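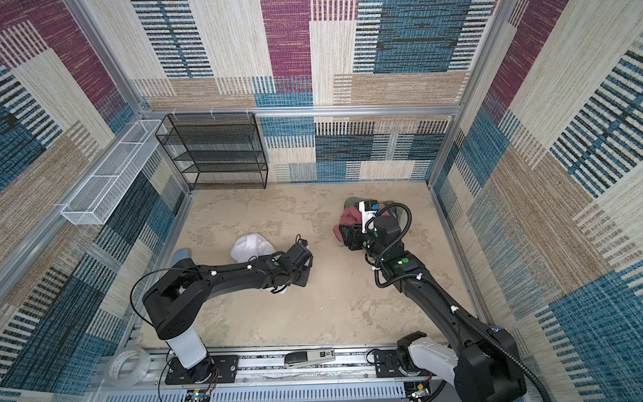 Call for Diary Keepers: The Luston Household Diary

Tirkonis is looking for people who live in or near Luston to keep a diary of their home life for us from September through the following April. You don't need to be a writer, you don't need to own your home, and you certainly don't need to have an interesting house (people say this to us on the phone all the time, that their house isn't interesting, and then they tell us about the closet with the three vacuum cleaners in it and we are on the phone for an hour).

What the diary is

Tirkonis is a small archive of everyday life. We keep letters, shopping lists, chore charts, budgets written on the backs of envelopes, and a great many diaries, 2,204 of them at last count, some of them full leather-bound volumes and some of them four pages in a spiral notebook before the writer lost interest. We love both kinds. Most of what we hold was written by people who had no idea anyone would ever read it, and a lot of it reaches us from families clearing out a house after a move or a death.

What we have very little of is the present. We can tell you how a family in Luston stored its potatoes eighty years ago, and who was supposed to bring in the coal, and what happened when they didn't, but we would have a hard time telling you where people here keep their phone chargers or who in the house knows where the spare keys are. The Household Diary is our try at fixing that, and we'd love your help with it!

What we'd ask you to do

You would write one entry a week, on whatever day suits you. An entry can be a few lines or a few pages. Once a month we send out a prompt, by email or on a card in the mail if you like getting mail, and you can follow the prompt or ignore it and write about your gutters. Prompts from our spring trial included:

The drawer everybody has, and what is in yours
Something you own two of and why
A chore you do differently from the way you were taught
Where things go when company is coming
What you have stopped buying

Some people write by hand, and we will send you a notebook and return envelopes if that's you. Others type into the online diary, which we run through a simple website called Plolledix. It works fine on a phone. If you'd like to talk your entries out loud and have us type them up, we can do that for up to 25 minutes of recording a month, and please do say so on the form.

You can skip weeks. Everyone in the trial skipped weeks. We would much rather have a diary with holes in it than one where you sat down in March and made up February.

Who we are hoping to hear from

Anyone aged eighteen or over who sleeps most nights of the week within the Luston school district. That's the only firm rule. We'd be especially glad to hear from people who share a house with roommates or relatives, people living in one room, people who work nights, people who have just moved in and still have boxes, and people who have been at the same address so long that the basement has layers. We had plenty of retired homeowners in the trial, and they were wonderful company and wrote like angels, and we'd be happy to have more of them, but we would also like to hear from the folks in the apartments on the east side and out along the county road, who were hardly in it at all.

Two people from the same home may both take part. We ask that you write separately and don't read each other's entries until the end. One couple in the trial turned out to have entirely different ideas of which shelf was the "good" shelf, and we wouldn't have missed that for anything.
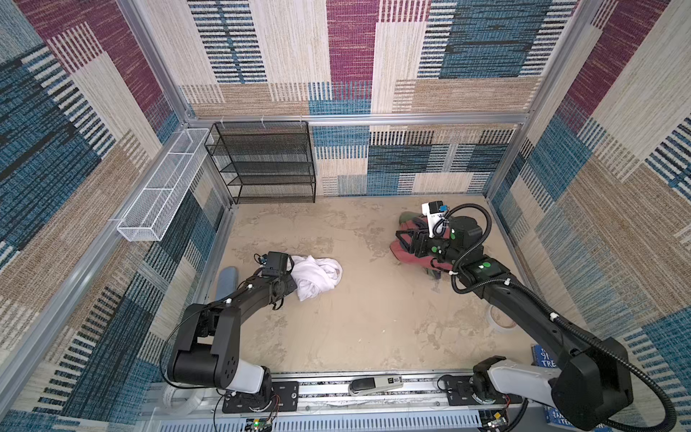

What you get

Each diary keeper who stays with us to the end receives a thank-you payment of $400. It comes in two halves, the first at New Year and the second when you hand in your last entry. If you need to stop early, that's all right, and you keep whatever has been paid up to then. We also cover postage, notebooks, and bus fare to our get-togethers.

There are three get-togethers over the life of the project, all held in the Fukuda Room on the second floor of the Luston Public Library. There is an elevator, and there is coffee, and there is usually a coffee cake. You don't have to come to any of them, but people tend to enjoy hearing one another read. At the first one we also go over the paperwork together, slowly, with plenty of time for questions.

You are welcome to a copy of your own diary when it's over, printed and bound. Several people from the trial gave theirs to their children, and one person asked for a copy with a chapter taken out first, which we were happy to do.

Privacy, and other people's business

Homes have other people in them, and sooner or later you will write about them. We ask you to use initials or made-up names for anyone but yourself. Your own name and address are stored apart from your diary, and they are never shown to readers. Before anything goes into the archive you get the whole text back and can cross out as much as you like, no explanation needed. You can also choose to keep the diary closed for a number of years. If you change your mind altogether and want it back, you have until the end of the project to tell us, and we will return it or destroy it, as you prefer.

Photographs are welcome but optional. Please leave out faces, mail with your address on it, and prescription labels.

How we choose

There is room for 60 diary keepers. We don't pick the best writers, and there is no writing sample on the form. We sort the applications by neighborhood and kind of household and then draw names, so please don't feel bad if yours isn't drawn. For the spring trial we had 242 people ask to join, far more than we had notebooks for, and we still feel a little guilty about it. If you applied then, you are very welcome to apply again.

If you aren't drawn, or if eight months is more than you can take on, there is also the One Day Diary. You write down a single ordinary day, from getting up to going to bed, in up to 3,000 words, and mail it in. There is no payment for that one, only our thanks and a postcard, and there is no limit on how many people can take part.

How to apply

The form is one page. You can fill it in on the Tirkonis website, pick up a paper copy at the front desk of the library, or call the office on a weekday morning and we'll fill it in with you. It asks who lives in your home, how long you've been there, how you'd like to write, and whether there is anything that would make taking part easier for you. We can provide large print, and entries are welcome in any language you are comfortable writing in.

Applications opened on 14th July and will stay open for five weeks. Everyone who applies will hear from us by mail or email before Labor Day, whichever way the draw goes. If you have a neighbor who ought to be doing this and will never see the notice, please take them a form.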